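Bin picking in a shared shop: blocks against the wall

farnen_urs
Member
Moved the arm over to the long table at the Noonan workshop and started on bin to bin transfers. Two metal bins clamped back to back, red and green blocks. With blocks out in the open I get decent picks. Close to a wall it stops short, because my collision margin keeps the fingers away from the metal. I'm at 80 grasp attempts per session. Planner is Drultosora with default settings.

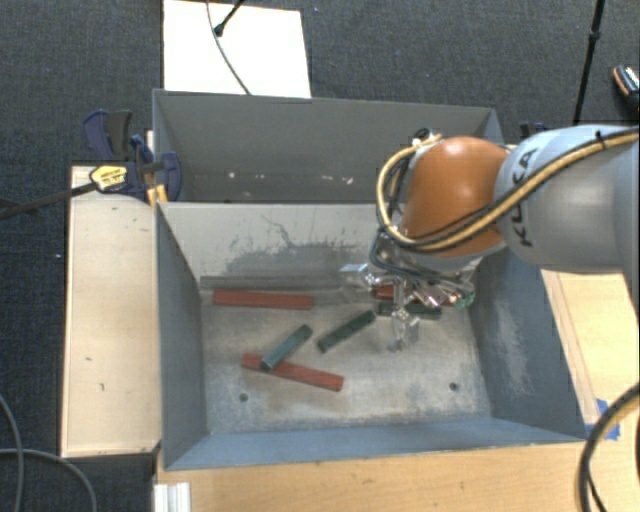 Front bin with the gripper down near the floor, second bin behind.

Should I shrink the margin or change the bins?

fanard2
Member
Shrink it. Defaults are set for people who don't measure their bins. Measure yours, put the real wall angle in the model and go down to 2 mm.

cathal_na
Moderator
I'd leave the margin alone. Two mm on a bin held by bar clamps is asking for a bent finger. Clamps creep. Nudge the block off the wall first, then grasp. I logged 500 picks that way on my own setup and had no wall contact.

fanard2
Member
Nudging doubles your cycle time.

cathal_na
Moderator
It's a hobby build. Who's timing it?

farnen_urs
Member
I am, a bit. What about the scratches on the back wall? My segmentation picks up the dark ones sometimes.

cathal_na
Moderator
Matte gray paint, or mask the walls out by height. Masking is quicker.

fanard2
Member
Agree on masking. Still disagree on the nudge.

farnen_urs
Member
OK, masking first, then nudge at slow speed. Will post numbers.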